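Packers at Joltaden take up the grippers as picking arms move in

By Elsie Lockyer

Staff at the Joltaden parts depot on Halliday Road will spend part of each shift teaching robots from July, under a deal agreed with the union late on Sunday.

The firm wants picking arms on three of its five packing lines. Before that happens the arms need examples to learn from, and those are coming from the packers themselves, working with a pair of hand-held grippers in an office off the main floor.

Pay stays the same for now. No job losses before the new lines open, the company says, though it would not be drawn on what comes after.

"We were told Monday to Friday, two hours a go, then back on the line," said Manaia Tamihana, a packer on the late shift. "It's slower than using your hands. Your wrists know about it by teatime."

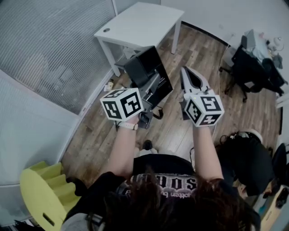 She asked for shorter stints and got them. Sessions are now 45 minutes with a proper break, and anybody with a bad shoulder or wrist can say no without it going on there record.

Site manager Keith Hapeta said 439 recordings had been kept so far, out of 543 made. The rest were thrown out, mostly for being too quick.

"People who've packed for years go too fast for it," he said. "We've had to ask our best staff to slow down. Goes against the grain a bit."

The software is from Trumeo, which will also run the arms once they are in. Hapeta said packers would move to checking and restocking on the automated lines, and training for that is promised but not yet dated.

That's the sticking point for the union. Rep Czesław Kołodziej wants the retraining in writing, plus a payment for staff whose recordings are used.

"They're teaching the thing their own job," he said. "One week it's a favour, next week its the rota. Put it on paper."

Joltaden said the payment was "under discusion" and it hoped to have an answer before the first arm is switched on.

Talks carry on next week.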